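Filed under: Endurance / Race Fuelling / How-to

Setting up a self-serve drinks table for a long-course lap event

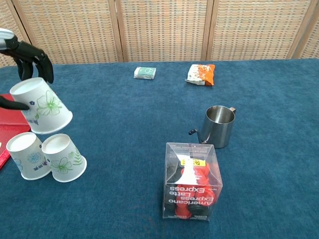 Kiran Pal asked after the last Eltport lap race whether cups needed to be filled ahead at all, as most of the field carried bottles by the second half. The answer depends on lap length. On a loop under 2 km, bottles are refilled less often and cups can be poured to order. On anything longer, pre-pour for the first hour only.

1. Work out volume. Allow 300 mL per athlete per lap in mild conditions. For a December race, add a second container per table and keep it in shade.

2. Position the table on the exit side of the timing mat, 11 m or more past it. Athletes slow before a table, and a queue over the mat causes missed reads.

3. Separate water from electrolyte. Water goes first in the direction of travel. Label both ends at chest height.

4. Fill cups to two-thirds. A full cup loses most of its contents when taken at running pace.

5. Keep caffeine products at the crew end, on request only. Record bib number and time against each one. Athletes lose track of intake after dark.

6. Place the first bin some 40 paces beyond the table and a second at the limit of the litter zone.

For overnight formats, restock on the hour and note the remaining volume on the lap sheet – the Grallen template has a column for it.

Lowri Edwards
Last updated 18 July 2020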